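How can a ban on exports to one company be lifted?

Posted by tamsin_r, Mar 28, 2023

I'm reading up on trade sanctions for a course. A firm called Ferraro was put on a restricted list over a shipment to Wakau, and its parent company in Vovholm says the goods were only spare pumps. Can the firm ask to come off the list, or does it have to wait for the two governments to reach a deal?

Leen Masri

It can ask. Most lists have a delisting procedure, separate from any talks between governments. The firm writes to the body that listed it, sets out why the grounds are wrong or out of date, and attaches evidence such as contracts and shipping papers. 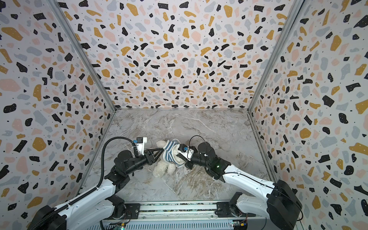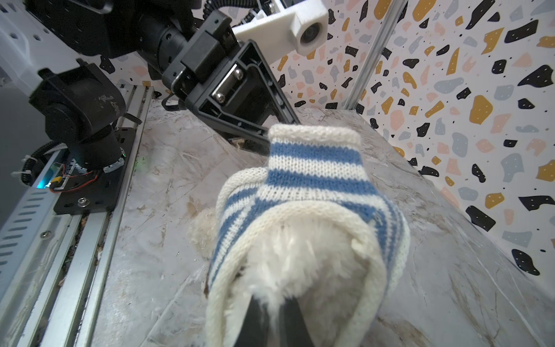
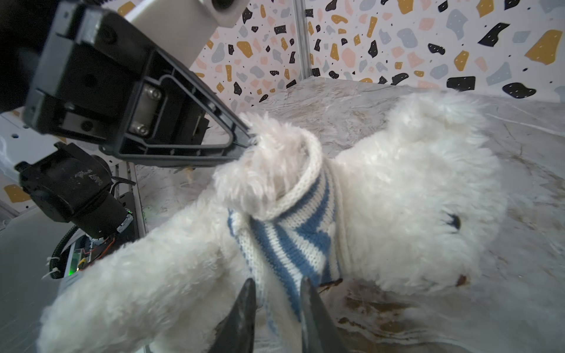
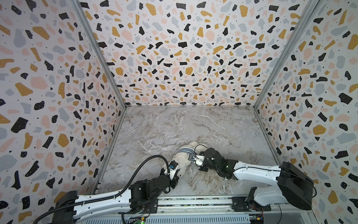 If the request is refused, the next step is usually a court, with a time limit that varies by country. Check whether the parent is listed too. A firm owned by a listed company can stay blocked even after its own entry is removed. Talks may still matter, as a deal can remove a whole group of names in one go.

oldharbour13

Takes ages. My last employer in Tridthorpe had 400 crates held up and it went on until July. Get a lawyer.

P. Denby

Agree with Leen, but a licence is different from delisting. A licence lets one named deal go ahead while the ban stays in place. People mix them up. Your course notes should cover both.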